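About Celteck

Print | E-mail

Celteck helps small and mid-sized companies decide whether to buy robots, which ones, and when. We work out of Kestport. A fair share of our reports end with the advice to wait a year, and a few end with the advice to fix the conveyor and forget the whole thing. We get paid the same either way, so read our opinions with that in mind.

The company started after our founders sat through one too many sales demos. They were working at Stilwood then, on the purchasing side, and had signed for two robot cells that looked wonderful in the vendor's showroom. One of them went under a tarp in January. The arm was fine. The trouble was that the budget covered the arm and very little else: no tooling changes, no spare fingers, no line for the person who would have to retrain the thing every time the product changed. We have seen that same budget many times since, with a different logo at the top.

How we work

We start with the task. Before a client talks to any seller about arms, we want to see the job done with the kind of gripper the arm would carry, held in a person's hand. A hand-held gripper costs a lot less than a robot and it is rude about your assumptions. If a patient adult with two good eyes has trouble picking the part with it, we would like to hear how the brochure plans to do better.

We use household objects for much of this, and furniture that gets in the way. Sellers like clean blocks on a flat table. Your stockroom probably has things with cords.
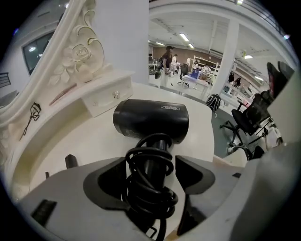

Hair dryer with its cord wrapped around the handle, held in a hand-held gripper at the vanity.

People ask what a hair dryer has to do with their packing line. Maybe nothing. But when a quote says "handles mixed goods," we ask which goods, and whether any of them had a cable on it, and the answer is often slow in coming.

What we look at in a quote

Price of the arm is usually the easiest number on the page and the one clients argue over most. We spend our time further down. Who pays for integration if it runs long? Is the software a purchase or a yearly fee, and what happens to the fee in year three? Are the fingers a wear part? Where are the spares kept? If the plan depends on recorded demonstrations of people doing the job, who records them, on whose wages, and who owns the files afterward? That last one is left out of most of the proposals we read. Recording takes people, and people's hours go in a budget like anything else.

We also push back on payback tables. A table that shows the machine busy every hour of every shift was made by someone who has never changed a pallet. Ask to see it again with the machine stopped 20 percent of the time. 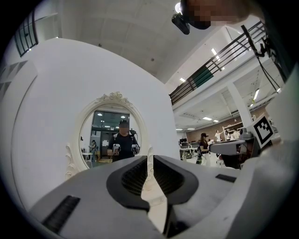

One reader of our newsletter wrote in to complain that we make every project sound doomed, and that a shop that waits for a perfect quote will still be waiting when its competitors have machines on the floor. The same note said that some of the value comes from learning on a machine you own, mistakes included.

It's a reasonable complaint and we have changed one thing in response. Our reports now carry a page on the cost of doing nothing, worked out with the client's own figures. We still don't believe in buying a robot to learn about robots unless the budget calls it training and somebody has agreed to that. The Villanueva project was set up that way from the start, with a spending cap and a stop date, and we had no quarrel with it.

Drawers, doors and small parts get their own section in our planning sheets. A drawer that a person opens without thinking can eat a surprising share of an engineering budget.

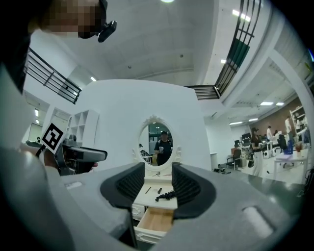 So can pens, clips and loose cords lying on a surface where something else has to be picked up. We ask clients to leave their stations as they are before we visit. Tidying up for the consultant gives you a plan for a station you don't have.

What we don't do

We don't sell equipment, take commissions or hold stock in anyone who makes it. We don't write grant applications. We won't put a savings figure in a report if we can't show where it came from, and we have lost work over this. A first review takes up to three site visits. After that you get a written report with our assumptions listed at the front, where they are easy to argue with.

If you already have a quote in hand, send it before you sign it. We can read one afterward too, but the conversation is shorter.

Print | E-mail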